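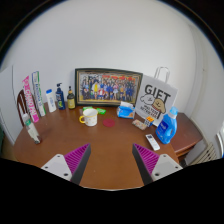 Neltow Home Forum > Living Spaces > Shelves, Tables and Walls
Thread: The table against the wall that catches everything (and the big frame behind it)

brasshinge
OK so I need opinions from people who are better at this than me. We have a reddish-brown wooden table pushed up against a plain white wall, and the only thing that is officially supposed to live on it is a big framed group picture, tons of characters in rows, lots of color, dark frame with a thin gold line inside. I love it. It leans on the wall at the back of the table, more or less in the middle, and it's the first thing I see when I come in.

The trouble is everything else. The back of that table is where stuff lands. Right now there's a blue bottle of laundry detergent, a soft pack of tissues, and a white paper gift bag with rope handles that says GIFT on it in huge letters with a cartoon dog face. I like the dog! The dog can stay in the house. But the bag has turned into the place where I put things I don't want to decide on, and I don't think I've looked at the bottom of it since December.

So two questions really:
1. Do I hang the picture and give up on the table, or keep leaning it and get strict about the rest?
2. If I keep leaning it, how do you stop a big frame from creeping forward? It doesn't move much, but I nudge it back every time I dust and I don't love that.

Budget is 20 dollars, tops. We rent. Walls are the kind that eat screws.

oatmealhour
Hang it. A picture that size on a table will get bumped sooner or later, and then you're sweeping up glass (if it's glass, is it glass?). Also you get the whole table back. I had a leaner for years in the hallway and the week I hung it I wondered what I'd been waiting for.

brasshinge
I think it's acrylic but I'd have to take it off the table and check, and it's heavy enough that I keep not doing that. The frame came with the picture, secondhand.

papercutpete
Going to disagree with oatmealhour. Leaning looks better with a busy picture. When there's that much going on in the art, you want it low, where you can stand in front of it and find faces. Hang it at regular height and it turns into a colored rectangle over a table. Mine sits on a sideboard and guests end up bent over it pointing at things, which never happened when it was up on the wall.

For the creeping: rubber bumpers on the bottom edge of the frame and two on the top corners at the back. A few bucks. Clean the table first with a damp cloth and let it dry all the way or they won't stick.

oatmealhour
Bumpers leave marks on finished wood though. I've got two little gray ovals on my dresser that will outlive me.

papercutpete
Depends on the bumper. Get the clear ones. Or cut a strip of shelf liner and lay it under the bottom edge, nothing sticky at all. You can't see it once the frame is on top.

Jidley
Posts: 3590
Moved this over from Laundry, where it was getting answers about stain remover. Carry on.

My own two cents, since I'm here. The frame isn't your problem. If the detergent lives on that table it's telling you that it has no home near the washer. Find it one and it'll stop traveling. I'd do that before spending anything.

brasshinge
Ha, fair. I did post in Laundry first, sorry! The washer is down the hall in a closet and there's one shelf, and it's full of things I moved there to get them off the table. I see the issue as I type it.

lemonwick
Same setup here, table by the door, everything lands on it. What I did was put a tray at one end. Anything that lands has to land on the tray, and when the tray is full somebody has to deal with it. I was sure it would be one more thing in the way but it does help, the rest of the table stays clear and the mess has a border. Tissues are allowed to live outside the tray. Tissues are furniture as far as I'm concerned.

On the gift bag: empty it out on the bed tonight. I bet it's receipts and a phone charger.

brasshinge
It was receipts, a phone charger, one glove, and a birthday card I never sent. You're a witch.

lemonwick
Send the card!

gravelroad_k
How wide is the table? Mine is 72 inches and I got away with leaving the picture in the middle and treating each end as its own zone. Keys and mail left, plant right. If yours is a lot shorter than that, a tray at one end plus a big frame is going to look cramped and I'd think about shifting the frame off center.

brasshinge
Haven't measured, but it's got a decent amount of room on both sides of the frame. I tried sliding the picture over to the left this afternoon and hated it — it looked like it was waiting for a second picture to show up. Back to the middle.

gravelroad_k
Middle it is then. Some pictures just want it. Is anything going to stand in front of it? I keep the first foot or so in front of mine clear, otherwise whatever's there turns into part of the picture.

papercutpete
Seconding that last bit. Low stuff only in front. A bowl is fine. Anything tall goes to the side.

oatmealhour
Or hang it and put whatever you want on the table, tall or short. I'll keep saying it.

quiltedmoth
Renter here, with the screw-eating walls. Those adhesive strips are rated for a certain weight and a big frame with backing can go past that faster than you'd think, so please put it on a bathroom scale before you trust them. Mine came down at three in the morning. No damage except to my nerves and a lamp. I lean everything now and I sleep fine.

If you do end up hanging it, there's a framing counter called Mihăilă over by the Neltow bus station and they'll swap the hardware on the back while you wait. They put a proper wire on mine and told me which hooks to buy. I didn't buy the hooks, see above, but the wire is lovely.

brasshinge
OK update. I went with the shelf liner idea, a strip under the bottom edge of the frame, plus a dab of Jirnine putty at the top corners where it touches the wall. The liner was left over from a drawer so I'm still way under the 20 dollars. The picture has not budged since and I have leaned on that table on purpose.

The detergent went into the closet after I threw out the stuff on the shelf that had no business being there (three dried-up sponges, why). Tissues live on the table now, by ruling of lemonwick.

And then, of course, a drinks bottle. Clear plastic, white cap, green label, right there in front of the picture on the exact spot you all told me to keep clear. It looks empty, too. I don't know how a person walks past a kitchen recycling bin to set a bottle down in front of the nicest thing in the room, but I have a feeling the person is me. 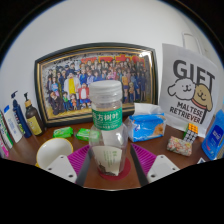

lemonwick
Tray! I'm going to keep saying tray. You cleared the table and didn't give the next thing anywhere to go, so it picked the best seat. Put one down at the end nearest the door and see what happens for a couple of weeks.

papercutpete
I'd go the other way and put a small bin under the table. If bottles are what you carry in, then a bottle needs somewhere to go within arm's reach. A tray only collects empties nicely.

lemonwick
A bin under the table by the front door, with that wood? No sir.

papercutpete
A nice bin! They make nice bins.

gravelroad_k
Side note on drinks and wood, whatever you decide. Even a capped bottle straight out of the fridge will sweat and leave a ring on a finish like that, and a reddish one shows it worse than you'd expect. I got one on mine and it took a long evening with a hair dryer on low and a bit of oil to get it to fade. Coasters by the door sound silly, but I've got two there now.

oatmealhour
Hair dryer works. So does mayonnaise, my grandmother's trick, though the room smells like lunch.

quiltedmoth
Please test the mayo underneath first. I did it on a shellac piece and made it worse.

brasshinge
No rings so far that I can find, I went over the whole thing with a flashlight held sideways. Coasters are on the list now. I only have the one.

About the tray vs the bin, I asked at home and got a vote for each, so that's no help at all. I might do the tray on top for keys and mail and put a recycling bag on the hook behind the door, which is a bin that doesn't look like one. papercutpete, would that count?

papercutpete
It counts. Make it a bag you can see is full from the couch, otherwise you'll have another gift bag situation by spring.

brasshinge
Oh no. I could use the gift bag. It has handles.

lemonwick
Absolutely not, it's paper! One bottle with a bit left in it and the bottom goes.

Jidley
Keep the dog bag for gifts. Fold it flat and put it with the wrapping paper.

brasshinge
"With the wrapping paper" is a very generous view of how I live, but OK.

oatmealhour
I went and looked up what the hooks would cost, because I can't leave it alone. Pack of 14, the kind that go in with a thumb and hold in drywall. I still think you'd like it up there. But if the putty is holding and it doesn't tip, I'll stop.

brasshinge
You won't stop, and that's fine. If we ever move somewhere with decent walls I'll hang it and post it for you.

Does anybody know if that putty dries out and lets go after a while? The package is in the trash and I didn't read it.

quiltedmoth
Mine went crumbly after one hot summer. Pull it off and roll it between your fingers now and then, and if it cracks when you stretch it, use a new piece. Peel slowly, sideways, or you'll take paint with it.

brasshinge
Sideways, got it. Going to buy coasters.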